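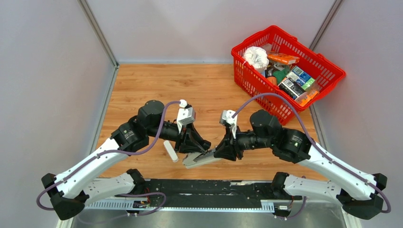 Grarkero School of Design, Department of Home and Everyday Objects

3. Objects and Setting

3.1 Why small things on floors

Most writing on household tidying deals with large storage: closets, shelving, the toy chest at the foot of the bed. We wanted to start at the other end, with the small, light, half-useful things that end up on the floor beside a basket and stay there. Pens, sample packets, cards, a marker that rolled under a chair. They turned out to be a wonderful subject. When we read through the 657 written answers to the Ellano home survey, collected in Kumton and closed in March, we were struck by how much people had to say about them. Respondents who gave a single word to their wardrobe would fill half a page on the pen drawer.

The answers are the source for nearly everything in this section. Section 4 takes up the sorting categories that came out of them, and Section 5 returns to the question of when a thing counts as put away. Our concern for now is the objects, the floor they lie on and the basket next to them.

3.2 The floor

The setting is a wooden floor panel with pale walls at the left, back and right (Figure 1). Thin posts mark the seams between the walls. The wood has a warm orange-brown color and a clear grain, and we chose it with some care. In the Ellano answers, wood was the floor people wrote about most vividly when they described losing something small. A carpet hides an object by swallowing it. Wood leaves the object on top, in full sight, and it is still missed, often for days. Several respondents wrote that they had "seen it without seeing it," a phrase we liked so much that it became our working name for the whole effect.

Figure 1. The wooden floor panel and its pale walls.

The walls matter more than we expected when we drew up the plan. In a real home a small thing on the floor tends to drift toward an edge. It gets kicked, swept or rolled until something stops it. Respondents described the strip along the baseboard as a kind of second storage area, one they never set up and never quite cleared. We therefore kept the walls plain, to let attention stay on the objects, and we kept them close, so that the edge strip is always part of the picture when people talk through where a thing might go.

3.3 The objects

We drew up our object list from the survey and then cut it hard. The first draft had 48 kinds of object. It shrank to 40 when we merged kinds that respondents themselves used as one word (most people do not separate a gift card from a loyalty card, and neither did we in the end). What remained fell into a few loose families: writing things, flat things, packets, and the large and cheerful family we labeled "parts of something."

Writing things deserve their own paragraph, and the marker is the star among them. A pen is thin enough to vanish and cheap enough to be given up on. A marker is thicker, it rolls farther, and its owner usually remembers having bought it. It also has two parts that lead separate lives. In the survey the cap came up again and again: lost caps, caps on the wrong marker, caps kept in a jar long after the markers were gone! For our purposes a marker with its cap on counts as one object. A marker without its cap counts as a writing thing, and the cap moves over to "parts of something." We tried other rules and this was the only one that people could apply without stopping to ask.

There is also the matter of which way round a marker goes. Respondents who store markers upright hold firm views on whether the cap should point up or down, and they defend them with real feeling. Those who lay markers flat hold none at all. We had not planned to record this, but the answers were too good to leave out, and the standing and lying positions are now noted for every writing thing on the list. 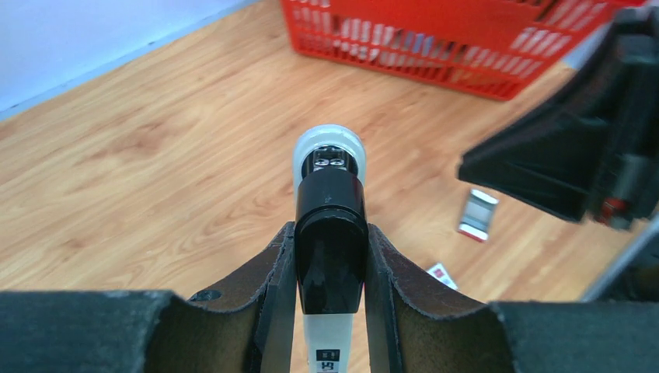
Flat things bring a different kind of trouble. A card or a small packet lies so close to the floor that it is hard to get hold of at the edge, and many respondents described sliding it to a wall or a rug before lifting it. Some used a fingernail, others a second card. We find this a lovely bit of everyday skill. It is practiced in every home, it is hardly ever taught, and people laughed at themselves when they wrote it down. Color plays a part as well. A pale card on warm wood should be easy to spot, and yet pale cards were among the things most often reported as left lying. Our best guess is that they read as paper, and paper on a floor is trash until someone bends down to check.

A packet has a similar problem with a twist of its own: its value is uncertain. Is it full, half used, or empty? The small rectangular package on our floor, silver-white with red edges, is a fair stand-in for this family. From standing height there is no telling what such a package still holds. Respondents named this doubt as the main reason for stepping over one. Deciding takes more effort than bending, and so the thing stays where it is.

3.4 The basket

We use a red plastic basket with rectangular slots in its sides. Slotted baskets were the most popular floor container in the Ellano answers, ahead of closed boxes and fabric bins, and they are also the plainest type in the Iturra storage catalog, from which we took our terms for container shapes. Their charm is that they show a little of what they hold. Through the slots of ours one can faintly make out white and blue among the contents, and that is roughly how much a person walking past a basket at home gets to see. It is enough to say "something is in there" and too little to say what.

This half-view has consequences for tidying. With a closed box, people wrote, they tended to drop things in and forget them. With an open tray they felt watched by the mess. The slotted basket sits between the 2, and respondents used it for objects whose proper place they had not settled. One wrote that the basket was "where things wait," which we think is an excellent account of the matter and better than any definition we managed ourselves.

Slots also set a lower limit on size. A card can poke out and a pen can work its way through and end up back on the floor. We have come to think of the space right next to a basket as belonging to it. In many of the answers an object lying beside the basket was described as already tidied, or tidied "in spirit," and people were quite serious about this. Our coding scheme, fixed on 1 May 2020, therefore has three positions for every object: in the basket, by the basket, and on the open floor.

3.5 Limits of the setting

A floor panel with walls is a simple room. There is no sofa for a marker to roll beneath, and no table leg to catch it. We accept this for the present study and look forward to adding furniture in the next one, starting with the low shelf, which respondents in Kumton described with such warmth and so much detail that it could easily fill a paper by itself. The object list will stay the same, apart from the caps, which we would like to split by size.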